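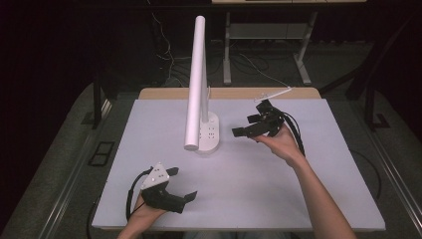 Tisis – "Gradosholm" LP: numbering of the second pressing

Posted by archive_desk, Jun 6, 2025
Members are asked to assist with a correction to the entry for this title. The database gives the second pressing as 1,499 copies, hand-numbered on the rear sleeve. The Nassar label's own leaflet gives 3,000 for both pressings together. Copies numbered above 1,499 would be welcome as evidence.

Posted by L_Bachmann
The leaflet should be preferred. My copy has the matrix ending in 2 and no number at all. I would suggest that only the first pressing was numbered.
Leopold Bachmann

Posted by sidethree
I must disagree with the previous member. I own number 27 and the matrix also ends in 2. The lyric sheet is on the thicker paper, which the entry assigns to the second pressing.

Posted by L_Bachmann
Sleeves and discs were often mixed at the plant. A numbered sleeve does not date the record inside it.

Posted by sidethree
That is accepted for the sleeve – it does not explain the lyric sheet. I bought the copy sealed in August of the year of release.

Posted by archive_desk
The entry will be marked as disputed and the figure left unchanged for the present. Scans of the run-out area should be sent through the submissions form, with both sides shown.

Recent threads
Zernovus – missing insert in the box set
Nassar label: sleeve printers and dates
Tisis – test pressings wanted

Contact the moderators | Forum rules | Back to top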